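Slow Boat to Danovine
Four days, one river and more soup than I thought I could eat
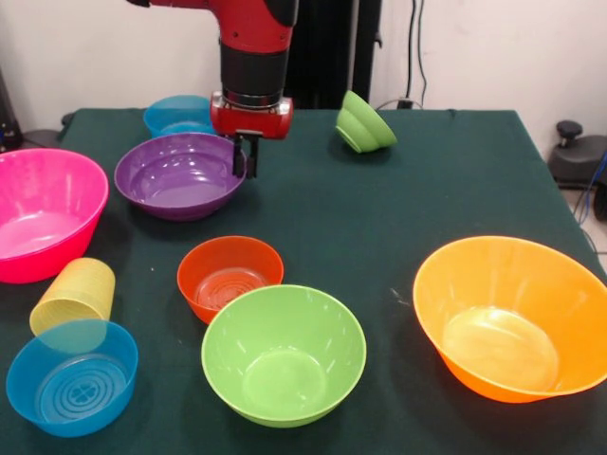 The ferry to Danovine leaves Celtau at six in the morning, and if you miss it you wait until the next one, which could be tomorrow or could be Sunday, depending on who you ask at the ticket window. I had been told all this by a Dutch cyclist two towns back, so I was on the dock at five with my pack, a bag of rolls and a coffee so strong it made my teeth hum. What he hadn't told me about was the lunch! You bring your own bowl on this boat. Everybody on deck seemed to know it except me, and by noon they had them out, plastic mostly, purple ones and light blue ones, the kind you buy at any market stall and keep for 20 years. I ate my first helping out of the lid of my camping pot and burned both thumbs.

The soup is the work of Tuncay Uysal, who has cooked on the river for most of his adult life and runs the galley with one burner and a radio. It's lentil on the first day, bean on the second, and after that it's whatever comes aboard. At one landing a boy handed up a sack of peppers and a live chicken, and Tuncay took the peppers and sent the chicken home. I asked him what he put in the broth. "Time," he said, and then, when he saw me writing it down, he laughed and said it was mostly dried mint and a lot of butter.

There are 80 places on the boat if you believe the sign, and a good many more people than that on the stretch below Ateş, where the road washed out in January and hasn't been fixed. I gave up my bench there to a grandmother with three suitcases and a sewing machine, and spent the night on deck under a tarp with my feet against a crate of onions. I slept better than I had all week. The engine has a kind of double knock to it, and once you stop listening for it you're gone.

Ateş deserves more than the two hours the boat gives it. It climbs straight up from the water in steps, and the whole town smells of woodsmoke and frying dough. I ran up as far as the old customs house (closed, with a goat on the porch) and ran back down again with a paper cone of something hot and sugary that I never learned the name of. If I did the trip over, I'd get off here, find a room and pick up the next boat, whenever that turned out to be.

Day three is the canyon. The walls come in close in the early afternoon, nearly 500 feet high at the narrowest bend, and the captain cuts the engine back until you can hear water dripping off the rock. People who had been playing cards since breakfast put them down and went to the rail. Swallows everywhere – hundreds of them, in and out of the cracks. A man beside me who makes this trip every month to see his sister said he still comes up on deck for it, even in rain.

Then the river opens out and it's flat farm country all the way, with poplars, pump houses and kids on bikes racing us along the levee. They won easily.

Danovine itself is a working town with a big Saturday feel to it every day of the week. I stayed at a guesthouse called Cuvbridge, up behind the grain market, where the rooms are plain and the balcony looks over 200 rooftops and a very loud rooster. Breakfast was bread, white cheese, tomatoes and as much tea as I could hold. I meant to stay one night and stayed three.

If you're going: buy your ticket the afternoon before, in person, and pay in cash. Deck passage cost me 70 in the local money, soup included. Bring a blanket even in summer, something to sit on, and earplugs if a double knock isn't your idea of a lullaby. And stop at the market in Celtau for a bowl. Get a deep one. Tuncay fills them to whatever size they are, and he'll come around again before you've finished.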